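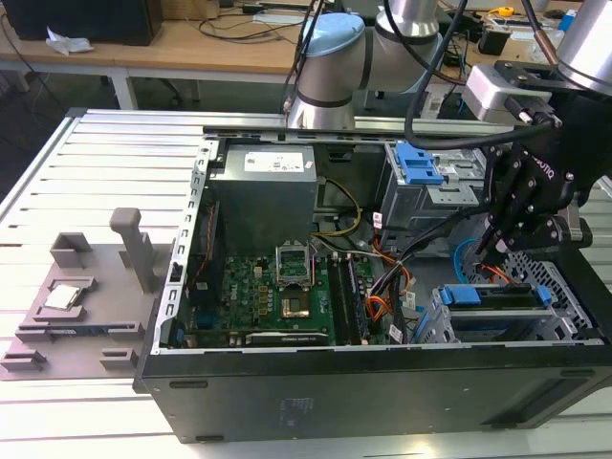 Notebook entry, Siltia cell — 20 Nov 2020
Present: Shabani Mabula, Jarmo Salminen

The fixture plate to the left of the computer was checked before any further work on the processor task. The chip was left in its recessed pocket and the retention frame on the socket was kept open, as laid down in the Masanja procedure.

Two of the plate's fixing screws were found slack and were tightened. Up to 4 mm of play had been recorded at the outer edge on the previous check. The pocket position was then taught again and stored as point 44; the former point, 490, is withdrawn and must not be called from the program.

Mr Salminen inspected the cables at the wrist of the arm carrying the fingered gripper. They are to be given more slack at the bracket — the present arc is considered too tight for a full turn of the wrist. Until this is done, the wrist is to be run at reduced speed.

Outstanding:
Spare clamps for the plate, to be ordered from Flunen.
Full check of both arms, December (Mabula).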